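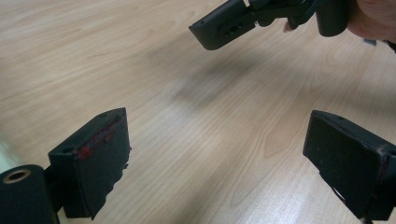

Two hand-held grippers over the work table, seen from the camera on one of them. The finger pad at lower left shows fraying and red marks.

Equipment Review: Okero Hand-Held Gripper Pair for Demonstration Recording

Prepared by Crisanto Pascual and Jahangir Patwary, Kultwood Manipulation Laboratory
November 2021

Purpose of the review

The laboratory purchased the Okero gripper pair in order to test a method of teaching two-armed tasks without using a robot during teaching. A person holds one gripper in each hand and carries out the task at an ordinary table. Video from the grippers and the opening of the fingers are stored together, and a policy is then trained on those recordings and run on a pair of fixed arms. The review addresses the Okero tools as laboratory equipment and reports the results we obtained with them. It is intended for groups deciding whether to adopt the same method.

We have no commercial relationship with Okero. The grippers were bought at list price from the ordinary equipment budget.

What was supplied

The set consists of two grippers, a charging stand, a calibration board, a spare pair of finger pads and the recording software. Mounting plates for robot arms are sold separately. The printed manual covers assembly well but says very little about calibration, and we relied mostly on the notes that come with the software.

The two tools arrived assembled. Setting up the recording computer took one afternoon. The software would not accept a file path containing a space, a fault that cost us more time than it should have and that the supplier has acknowledged.

Handling

The grippers are operated by squeezing, and the fingers close in parallel. The motion is smooth through most of the range but becomes stiff near full closure. Operators with smaller hands reported tiredness in the thumb after long sessions, and we now limit each session to 100 recordings per person. The balance of the tool is good when the wrist is level. When the fingers point straight down, as they must for small parts on a flat table, the weight sits forward and the wrist has to work harder.

Work with both hands close together requires practice. The bodies of the grippers are bulky in comparison with the fingers, and in our early sessions the housings often touched before the fingertips had reached the part. Operators learned to bring one tool in low and the other from above and to the side. That habit carried through to the trained policy, which approaches in the same staggered way. The effect was useful, although we had not planned for it.

The camera gives a clear view of its own two fingers and of the table between them. The second gripper comes into view only when it is close. For handover tasks this is sufficient. For tasks in which the hands work far apart, each camera knows nothing of the other hand, and the policy must depend on the tracked positions of the two tools.

Method of the test

We chose three tasks. In the first, a folded cloth is opened and laid flat. In the second, a marker is passed from the left gripper to the right and placed in a cup. In the third, the cap is removed from a plastic bottle while the other hand holds the bottle still.

In total we kept 571 recordings across the three tasks, after removing those with lost tracking or a dropped part. One policy was trained for each task, using the same settings throughout. Each policy was then given 120 trials on the fixed arms, with the starting position of the objects changed between trials according to a printed sheet. A trial was counted as a success only if the task was completed without human help and within the time limit. For comparison, we trained a second set of policies on recordings made by remote control of the arms, using the Kermani console that the laboratory already owned.

Results

The marker handover was the strongest result. The policy trained on hand-held recordings completed the task more often than the one trained on console recordings, and it did so more quickly. We attribute the difference to the quality of the recordings. People using the hand-held tools move at a natural pace and seldom pause, while operators at the console stop often to judge depth.

The cloth task gave similar results for both methods. Most failures occurred at the first grasp, where the policy closed on a single layer of cloth or missed the edge. Adding recordings in which the operator made a poor first grasp and then corrected it brought a visible improvement. We recommend that any group using this method include such corrections from the beginning.

The bottle task was the weakest. A person holding the gripper feels resistance through the handle and adjusts without thinking. None of that feeling is stored in the recording. The trained policy saw the correct motion but had no measure of how firmly to hold, and the bottle frequently turned together with the cap. The console policy performed better on this task, and we do not consider the Okero tools suitable, as sold, for work in which force is the main difficulty.

A change of table had less effect than we had feared. Recordings were made on a plain wood-grain surface, and when the trials were repeated on a gray bench the handover policy lost little of its performance. The cloth policy suffered more.

Wear and maintenance

The finger pads are the least satisfactory part of the product. The padding frays at its lower edge, and it picks up color from whatever rubs against it. Both matter more here than they would on an ordinary gripper, for the pads appear in every image the policy receives. A policy trained with clean pads may meet stained or torn ones later, and the reverse is equally possible.

To examine the question we repeated the handover trials with the spare pads fitted to the fixed arms in place of worn ones. Performance fell slightly. It recovered after retraining on a mixture of recordings made with old and new pads. Our present practice is to change one pad at a time and to note the change in the recording log. Replacement pads from Okero are expensive for what they are. Sheet material from Esirix, cut by hand, has served adequately in our use, although its grip on smooth plastic is somewhat lower.

Cables should be checked before each session. A cable that hangs below the fingers can catch on a part, and a recording spoiled in this way is not always noticed until training. We secure ours with cloth tape.

The hinge screws needed tightening once during the review period. No electrical fault occurred in either tool.

Software

The recording program is plain and dependable once installed. Starting and stopping a recording can be done from the handle, so that one person may work alone. Playback shows both views side by side with the finger opening drawn beneath them, and this display proved to be the quickest way of finding bad recordings.

Tracking was lost most often when an operator's forearm crossed in front of the other tool's camera, or when a bare tabletop filled the view. A plain surface with little pattern gives the tracker little to follow. Placing a printed mat at the far side of the table, outside the working area, reduced the loss considerably. The export function writes large files, and a laboratory planning long collection periods should arrange storage in advance.

Assessment

We rate the Okero pair 4 out of 5 for two-handed tasks guided mainly by sight, and 2 out of 5 for tasks that depend on force. The hand-held method allowed us to collect recordings in ordinary rooms while the arms were in use for other work, and new operators were producing usable material on their first day. The weak points are the pads, the stiffness near closure and the thin calibration notes.

The laboratory will keep the set in service. A further round of trials is planned for February, using a modified finger with a pressure sensor behind the pad. Groups wishing to compare results may request our trial sheets and recording log from either of the authors.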